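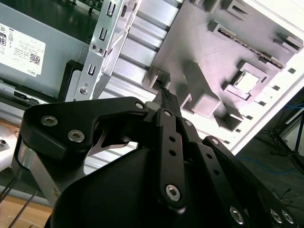 What does a processor do while it waits for memory?
Very little. It holds the instruction it cannot finish, works on any others that don't depend on the missing value, and then sits idle until the data arrives.

Handout 7: Caches and waiting time
Module tutor: Gearóid Gallagher. Lab sessions: Kianoush Mirzaei, Ornby building.

Main memory is large and slow compared with the processor. A cache is a small, fast store that keeps copies of values used recently. When the processor asks for an address, the cache is checked first. If the value is there we call it a hit. If not, it is a miss, and the value has to be fetched from main memory.

Caches work well on ordinary programs for two reasons. A value used once is often used again soon (locality in time). Values stored next to each other are often used together (locality in space). For the second reason a cache fetches a whole block at once and keeps it as one line. 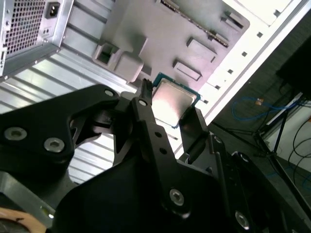 Average waiting time is the hit time plus the miss rate multiplied by the miss penalty. Take a hit time of 2 cycles, a miss penalty of 20 cycles and a miss rate of one in ten. The average is 2 + 2, or 4 cycles. Halve the miss rate and it falls to 3.

Work through the same sum with a miss rate of one in five before the lab. Write out each step, with units.

Where a block may be placed depends on the design. In a direct-mapped cache each block has one possible line, found from the middle bits of the address. Two blocks that share a line will keep pushing each other out, even if the rest of the cache is unused.

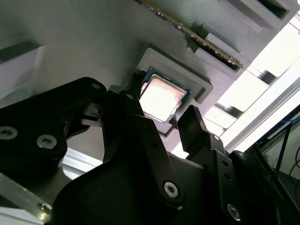

A set-associative cache eases this by giving each block a choice of lines within a set. The cache must then decide which line to replace. Throwing out the one used least recently is common, though larger caches often use a cheaper approximation.

Reading: Kasten notes, section 7. The Alville exercise sheet is due in at the next lab.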